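Phone charging at the table, power strip on top or underneath?

Penard Home Forum > Desks, Tables and Cables

sasden_lee
Posted May 11, 2025
We have one big wooden table in the back room and it gets used for everything. The only wall outlet is behind a bookcase, so I run a white power strip up onto the table and charge phones from that. My wife wants it screwed to the underside. I like being able to reach the sockets. What do the rest of you do?

clondby44
Underside, every time. I put mine up with 2 screws and a strip of Velcro in December and haven't touched it since. Crumbs and coffee stay away from it.

Keabetswe Coetzee
I had it underneath for years and moved it back on top. Every time a bulky adapter came loose I was on my knees with a flashlight. If the table is for working at, keep the strip at the far right corner and let the cables go around the outside.

sasden_lee
The bulky adapters are my problem too. One of them takes up the end socket. Current state of the table, with the Galaxy S25+ on its cable:

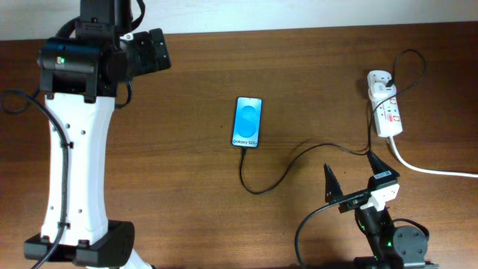 Kruger says a shorter cable would fix most of it. A long one on a table always ends up in a loop, and sooner or later a sleeve or an elbow catches the loop and takes the phone with it. Get the shortest one that reaches from the strip to where you put the phone down, and tie up whatever is left over with a twist tie.

clondby44
Short cables wear out at the plug if you pick the phone up while it's charging. I'd keep the long one and clip it to the table edge.

Keabetswe Coetzee
I don't agree about the clips. The sticky ones took the finish off my table when I peeled them up, and it was real wood, oiled. I ended up sanding a patch the size of a saucer. If you must have clips, use the kind that clamp on.

clondby44
Mine have been on 4 years with no marks, but the table is painted. Fair point about oil.

sasden_lee
Ours is wood with a reddish grain and I would rather not sand it. No sticky clips then. Has anyone tried a cable box? The one I looked at is 11 inches long inside and I think the strip is longer than that.

Keabetswe Coetzee
Measure it with the plugs in. I sent one back over that — the strip fit but the lid wouldn't close over the adapter.

clondby44
Or get a strip with the sockets turned sideways. The adapters hang off the side and don't cover each other. I still say underneath.

sasden_lee
I'll try a shorter cable first and leave the strip on top for now. My wife has agreed to wait a month before she gets the drill out.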